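Romside Workshop: fit-out and clearing project
Second progress report to the Urkow Fund
Prepared by Mohammed-Awal Wumbei, workshop lead
16 June 2025

Dear Cúc Doãn,

You asked for a shorter report than the last one, with fewer paragraphs on the subject of the drain. The drain is fixed and this is the only time I will bring it up.

Where we are

The grant paid for three things: emptying and repainting the main room, putting in storage that people can reach, and getting the coiling classes running again in a space where you can put down a mug without losing it. The first is finished. The second is mostly finished. The third has started, a little before the second was ready for it, and I will come to that.

The room

The walls are white. I know this was in the plan, but anyone who saw the old mustard will understand why I want it on record. The paint took one more coat than we had budgeted for, as the mustard kept coming back through like a grudge. The ceiling is high enough that the top stretch needed a hired tower for two extra days, and the cost of that is in the table I sent separately. It came out of the contingency line. You will see that the contingency line is now thin.

People coming back after the closure have mostly remarked on how much bigger it is. It is the same size. What has gone is a wall of shelving from the previous tenants, along with whatever they believed they were coming back for.

Sorting and the materials list

In December we agreed that every item of stock and equipment would be listed, labeled and given a home. The list came to 535 entries. By the end of last month 478 of them had been labeled and shelved, and I wrote that figure into a draft of this report with some satisfaction. The next morning the long steel ruler was missing. The figure is 477.

The remaining entries fall into a few groups:

Things waiting for a shelf. These are mainly the big spools, which are too heavy for the brackets we were sent. So, the shelving supplier, has agreed to swap the brackets. (The firm is called So. Every phone call about it goes badly for the first minute.)

Things nobody can identify. There is a box of cast metal parts which two members believe belong to a loom and one believes belong to a boat. I have given it a label reading "loom or boat" and would like permission to count it as done.

Things people are fond of. I underestimated this group. It includes a kettle with no lid, a great deal of short rope ends, and a stool that has been condemned twice. The rope ends do get used, for starting the centers of small mats, so I have stopped arguing about those. The stool and I are still talking.

Cord and rope

We had been buying cord in small lots, whenever someone noticed we were out, which was the most expensive way of doing it short of having it flown in. We now order from one mill in Istura, on a fixed schedule, undyed only. The saving on the first order was real but smaller than I predicted, largely because I forgot delivery. Dyeing can be added later if the classes want it. So far they have asked for it once, and the request came from someone who then saw the sink.

Coiled stock is now stored by thickness. It used to be stored by who had last touched it. The fine cord is in the drawers, the middle sizes hang, and the thickest lies flat under the long bench until the brackets arrive. Standing finished coils on edge saves bench space and makes it easier to see where a row has wandered. It also lets them roll, and we have had to make a rule about wedges.

Classes

We set a target of 70 class places for this half of the year and all of them have been taken up. I would love to credit our publicity, but the flyer had the wrong start time on it and people came anyway. The early sessions go through a flat round, then an oval, then turning up a side. The oval is where tempers go. Everyone makes the first turn too tight, and the piece dishes up like a potato chip, and they have to take it back to the beginning while a neighbor says something encouraging. We have asked neighbors to wait until they are spoken to.

Two changes followed from what the class told us. We moved the breaks to the middle of the session, and we bought chairs with proper backs to replace the benches. Coiling is slow work and most of it happens with your head down. The chairs cost more than the line in the budget allowed, and I moved the difference across from signage. Our signage is now handwritten. It is quite good handwriting.

What has gone less well

The extractor has been delivered and is still in its carton. The electrician wants a new circuit for it, and the landlord wants a letter about the new circuit, and the letter wants a signature from someone who is away. I expect to have it running by the end of the summer and have learned to say no more than that.

The labeling system is good while the labels stick. They do not stick to anything waxed, and a surprising share of what we own turns out to have been waxed at some stage. We are trying tie-on tags.

I also said in the first report that the tool board would be finished by now. The board is up. The outlines of the tools have been painted on it. The tools go back to their outlines at a rate I would describe as sincere.

Money

Spending is within the total, though it has moved between lines as described above. I am not asking for more. I am asking you to approve three transfers after the fact: tower hire from contingency, chairs from signage, and the swapped brackets, where there is a small charge for return carriage that So and I see differently.

Next steps

Between now and the final report we intend to fit the brackets and get the heavy spools off the floor, connect the extractor, and finish the list. We will also run a second set of classes for people who have done the oval and forgiven it. These will go into lidded pieces, and I have asked the group to keep one failed attempt each so we can show new starters what is normal.

You had asked whether you could visit while the room was in use, as the last visit was mainly of dust sheets. Yes, please come. Any session will do, and there is no need to tell us first, although if you do I will have the stool moved.

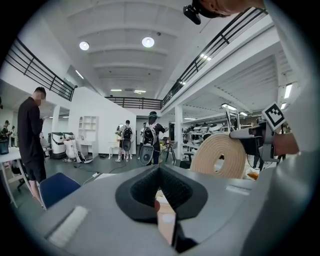 If you can, come toward the end of a session, when the pieces are far enough along to be worth picking up and people are ready to talk. Parking is on the street behind the building, and the bell works if you lean on it. I will send the receipts for the brackets as soon as So and I have agreed on what they say.

Mohammed-Awal Wumbei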